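Incidencia en la ficha de artista: la cronología se desordena y desaparecen exposiciones
Registro de seguimiento - Catálogo en línea Celtetti, sección de dibujo y obra gráfica
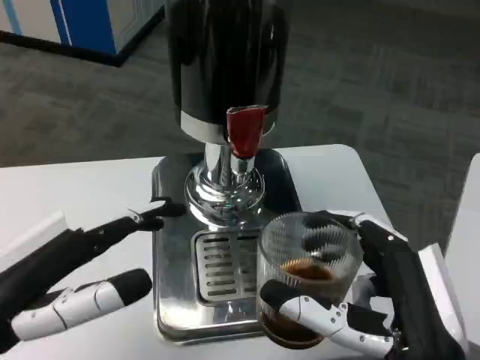
Dispensador de bebidas con tirador rojo y caño cromado, sobre mesa blanca.

Estado: resuelta, con una tarea pendiente
Prioridad: media
Módulo afectado: Biografía y exposiciones
Versión: Badis 14

Descripción inicial

¡Hola! Antes de nada, gracias por la nueva ficha de artista, que ha quedado preciosa y se lee muchísimo mejor en el móvil. El problema aparece al abrir la biografía de cualquier dibujante con trayectoria larga: las exposiciones individuales salen mezcladas con las colectivas y las últimas de la lista ni siquiera se cargan. En la ficha con la que hemos probado hay 17 individuales introducidas y en la página pública se ven nueve. Los estudios (academia, máster, doctorado) sí aparecen todos, aunque el doctorado se coloca delante de la academia.

Pasos para reproducirlo

Entrar en el catálogo sin iniciar sesión.
Abrir una ficha que tenga formación, individuales y colectivas.
Pulsar en "Trayectoria completa".
Cambiar el idioma de español a inglés y volver al español.

Con el último paso el orden cambia otra vez, y eso nos dio la primera pista buena.

Seguimiento

9:20. Reproducido en el entorno de pruebas a la primera, ¡qué gusto cuando pasa esto! La ficha tiene los datos bien guardados, así que no se ha perdido nada. El fallo está en la salida.

9:55. Vaciada la caché de la página. Sin cambios. Vaciada también la del buscador. Tampoco.

10:40. Revisado el campo de fecha. Las fichas antiguas vienen del inventario Favley, donde el año se escribía a mano: "1987", "h. 1987", "1987-88", "finales de los ochenta". Badis trata todo lo que no sea un año de cuatro cifras como texto y lo manda al final, y el listado público se corta al llegar a cierto número de filas. De ahí que falten justo esas exposiciones. En total hay 1.995 registros importados de Favley, de los que unos 800 llevan una fecha aproximada o un intervalo.

11:30. Primera idea: convertir todas las fechas aproximadas en un año fijo. Descartada. Para quien investiga, "h. 1987" y "1987" dicen cosas distintas, y en dibujo (donde tantas hojas están sin fechar) ese matiz vale oro. La fecha escrita por el catalogador se queda tal cual.

12:15. Segunda idea, y esta sí: añadir un campo oculto de ordenación con el primer año posible, y dejar a la vista el texto original. Probado con cinco fichas. ¡Funciona de maravilla! Las individuales vuelven a su sitio y el cambio de idioma ya no altera nada.

13:05. Queda un caso raro. En las fichas procedentes de la donación Tymoshchuk, el lugar y el año van en el mismo campo, con el topónimo delante. El campo oculto se queda vacío y la exposición se va al principio de la lista. Se ha escrito una regla que busca el año dentro del texto. Cuando encuentra dos, toma el primero - así lo hacía el catálogo impreso y conviene mantener el criterio.

16:30. Regla aplicada a toda la donación. Revisadas a mano las fichas con dos años, y todas correctas salvo una, en la que el primer número era el de una sala. Corregida.

17:10. Eliminado el corte de filas en "Trayectoria completa". La vista resumida sigue mostrando solo las más recientes, con un enlace al resto.

Respuesta de quien abrió la incidencia

¡Comprobado y estupendo! Salen las 17 individuales, las colectivas van en su bloque y la formación empieza por la academia, como debe ser. Da muchísima alegría ver por fin seguida una carrera entera, desde los primeros carboncillos hasta los murales. Una petición pequeña: en las colectivas, el nombre del comisario aparece pegado al título de la muestra, sin coma ni espacio. ¿Se puede mirar en este mismo hilo?

Última anotación

Mirado. Es cosa de la plantilla en español, en la inglesa sale bien. La corrección entra con la actualización de junio. Entretanto, quien edite una ficha puede añadir una coma y un espacio al final del título - luego habrá que quitarlos, así que mejor hacerlo solo en las fichas que se vayan a enseñar pronto. La incidencia principal se da por resuelta y la de la coma queda abierta como tarea pendiente.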